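Wed 28 December

Oral history digitization, forced labor testimonies – bench notes

Worked through the second box from the Idari collection. These are the cassette interviews with former dockyard and mine conscripts and a few of their widows, the ones the rights group recorded for its compensation claim. 21 tapes in the box, 6 of them with no label on either side. I gave the unlabeled ones temporary numbers and left the shells as they were.

Transfers went through the Wavenex deck into Stetik at the usual settings. The left channel dropped out twice on the second tape. Cleaned the heads, ran it again, same dropout in the same place, so I'm treating it as a fault on the tape. Logged the times in the sheet.

Running total for the whole project is 280 interviews transferred out of 853. The September estimate was too hopeful. It assumed one side per interview, and a lot of these people talked for three or four sides.

Precious Dimaculangan listened to the first four transfers and checked them against the old typed summaries. Two problems:

– The summary for the third man leaves out everything he says about unpaid wages. He goes on about it for roughly ten minutes and names the paymaster. Whoever typed the summary went straight from the crossing to the camp.

– The translator on the fourth tape says "workers" every time the speaker uses a word closer to "drafted men." Precious wants both in the transcript, with the original term in brackets. I agree. The lawyers on the claim have been arguing over exactly this word, and we shouldn't settle it for them by accident.

We also talked about names. The consent forms cover use in court and in research but say nothing about putting audio online. For now all online copies stay locked, including those where the speaker has died. Need to ask the rights group who holds the signed originals. Their copy of the form has a second page and ours doesn't.

Vi is still giving bad automatic transcripts on anything with a regional accent. It turned one camp name into three different words on the same tape. I've stopped correcting its output line by line and am typing from scratch for the older speakers. Slower per tape but less checking afterward.

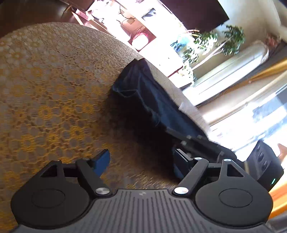
Storage: the finished masters are on the main drive and one backup. The second backup failed its check last night at the same folder as before. Started it over before lunch and it was still going when I wrote this. Don't wipe the working copies until it passes.

To do next:
– first of the unlabeled tapes, side A only, to see if the speaker gives a name
– ask about page two of the consent form
– rewrite the summary for the third man, keep the old one on file with its date
– order more splicing tape, the narrow kind
– send Precious the list of place names so we spell them one way

Contact the digitization room | © Idari collection project | Back to top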